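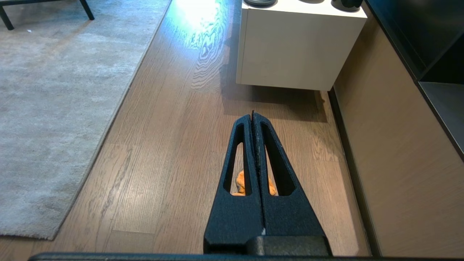
Anneliese Gerlach had been given until noon to decide about the piano. Her mother's apartment in Grusitz had to be handed back at the end of August, and the woman from the housing office had already been through twice with a clipboard. Most of the furniture had gone on Monday. What was left in the front room was the piano, a lamp, a few odd pieces, and the light brown hardwood floor, which her mother had waxed every other Saturday and which looked larger now than it ever had. Something orange lay crumpled on it, soft-looking, dropped by one of the children who had been in and out all morning, and Anneliese meant to pick it up and kept not doing it. She sat on the windowsill and looked at the piano.

It was a Balaskas upright, built before the war. Her mother had bought it from a dentist and paid for it over two years. Neither of them had played it well. Her mother played hymns and one waltz, and she always stopped the waltz at the same place, where the left hand had to jump.

Henrik Kohlhase came up at ten with the tuning hammer in his coat pocket. He was past seventy and had tuned the piano since Anneliese was in school.

"I can't tune it if you're selling it," he said. "They'll move it and it'll go out again."

"I didn't ask you to tune it. I asked you what it's worth."

He opened the lid and played a chord low down, then the same one higher. He took the bottom panel off and got onto his knees, slowly, with one hand on the bench that wasn't there anymore. Anneliese brought him the lamp.

"There's a crack in the bridge," he said after a while. "It's old. I glued it once. Your mother knew."

"She never told me."

"It was her piano."

He stayed down there. She could hear him tapping on something. Across the landing the Tu family had their door open and a radio was going, a man reading out water levels on the river, one town after another.

"Schwerdtfeger would give you 80," Henrik said. "He'd take the keys off and the strings out, and he'd sell the case to somebody who wants to put bottles in it."

"And to someone who wants to play it?"

"To someone who wants to play it, nothing. You'd have to give it away. And pay the movers."

He got up in stages and put the panel back. He wouldn't take any coffee, but he took the rye bread she had wrapped for her own lunch, because she pushed it at him. At the door he turned around and looked at the piano again.

"F sharp sticks in wet weather," he said. "Whoever gets it should know that."

She telephoned Wolfram Schwerdtfeger from the hall, where the phone was still connected. He had a warehouse behind the Prikalico flour mill and he talked to her with his mouth full. He said 80 was too much. He said he might do 80 if she had it down on the street by four. She told him it was on the third floor. He said he knew what floor it was on, he'd carried her uncle's wardrobe down those stairs, and did she want it or not. She said she would call back.

Siu-fong Tu was standing on the landing when she hung up. She was eleven, and she had her shoes in her hand.

"My mother says are you finished with the stove," she said.

"Yes. Tell her she can have it today."

The girl didn't go. She was looking past Anneliese into the front room.

"She used to let me do the top part," Siu-fong said. "Of the waltz. She did the bottom."

"All of it?"

"We were up to the jump. She said we'd do the jump in the fall."

Anneliese asked her to show her. The girl put her shoes down next to the door and went in. There was nothing to sit on, so she stood. She played the top part by itself, a little too fast, counting under her breath, and at the place where the left hand had to jump she kept going. Her right hand went on for another eight bars or so - a part Anneliese had not heard before in that room - and then she stopped and said that was as far as it went in the book.

"Is there a wall in your apartment?" Anneliese said. "An inside one, not by the radiator."

"In the hall there is."

"Go and ask your mother."

Schwerdtfeger called back himself at a quarter to twelve. He had come up to 80 without the four o'clock. Anneliese told him it was spoken for. He asked who by, and she said a neighbor, and he asked what they were paying.

"They're taking the stove too," she said.

He thought about that. Then he asked if she still had the lamp.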